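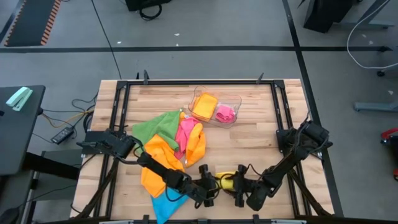 Can I freeze a whole blue cheese, or will it be ruined?

Posted by Samuele Bortolotti

Hello all! I got carried away at the Hernell food market and came home with a whole baby blue from the Lyimo dairy stall. It is gorgeous, really creamy with a lovely salty bite, but there are only two of us and we've hardly made a dent. I've got 500 g left after giving a wedge to my sister. Has anyone frozen this sort of cheese? I'd also love ideas for using it up, as I'm a bit bored of crackers (never thought I'd say that!). We have a jar of pear chutney open too.

Mwende Barasa
17 people found this helpful

Oh, lucky you, I love that one! Yes, you can freeze it, but it goes crumbly once thawed, so keep back whatever you want for the cheeseboard and only freeze what you'll cook with. I cut mine into small wedges, wrap each one in greaseproof paper and then foil, and put the lot in a freezer bag with the month written on it. Mine from October was still lovely in a soup at Christmas. Thaw it overnight in the fridge, still wrapped.

For using it up, do try it stirred through hot gnocchi with a spoonful of crème fraîche and loads of black pepper. Or blue cheese scones! I use 100 g to 225 g of self-raising flour and go easy on the salt, the cheese brings plenty. Split them while they're warm and put your pear chutney in the middle, it's heaven.

The piece in the fridge will keep better in waxed paper inside a tub than in cling film, by the way. Cling film makes it sweat and the rind goes slimy.

Nassoro Obura
2 people found this helpful

never frozen it, always eat it too fast. good on a burger

Beatrice Rweyemamu

Agree with Mwende about the scones, made them last night with walnuts thrown in and they were fantastic! One thing to add, grate it straight from the freezer if you want it for a sauce or a jacket potato. No thawing needed and it melts in beautifully.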